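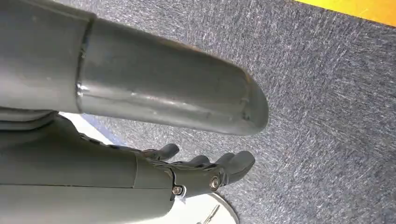
Fig. 1. The hand with its four fingers, over the carpet of our lab in Movuten.

14 shares · 2 comments

Our group at Kostiuk College had one semester to teach a robot hand a small job from a hotel reception: to hold a key card and give it to a person. I was responsible for the grip — my colleagues wrote the arm motion.

We recorded 608 attempts. A thin card is difficult, as the fingers can push it sideways before the thumb closes. In the first version we used all the fingers together, and 117 cards were dropped. Later we let the thumb and the upper finger do the pinch, and the other two stayed low.

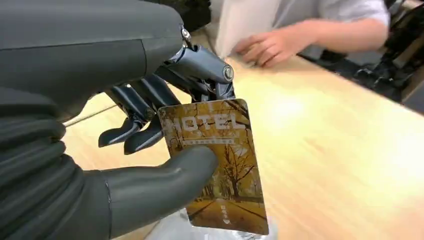 Handing over the card

The second part was the handover. The person reaches for the card, and the hand must open at the correct moment. We set a wait of 2000 milliseconds after the arm stops, which felt slow to some of our testers. A shorter wait made people pull too early. The cards are kept in a wooden rack with two columns of slots.

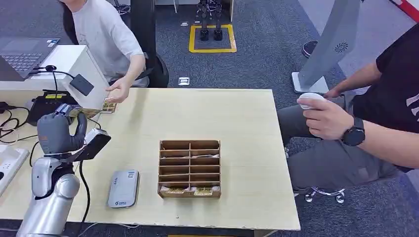 Fig. 3. Handover test at the table, with the card rack in the middle.

We did not finish the part where the arm takes a card from the rack by itself. This stays for the next group, together with our notes on finger force.

Stepan Hladun

Comments (2)

jarkton_lab: Did you try cards with a matte surface? Ours slip less.

M. from Fulport: Good work. I would like to read the force notes also — can you share them?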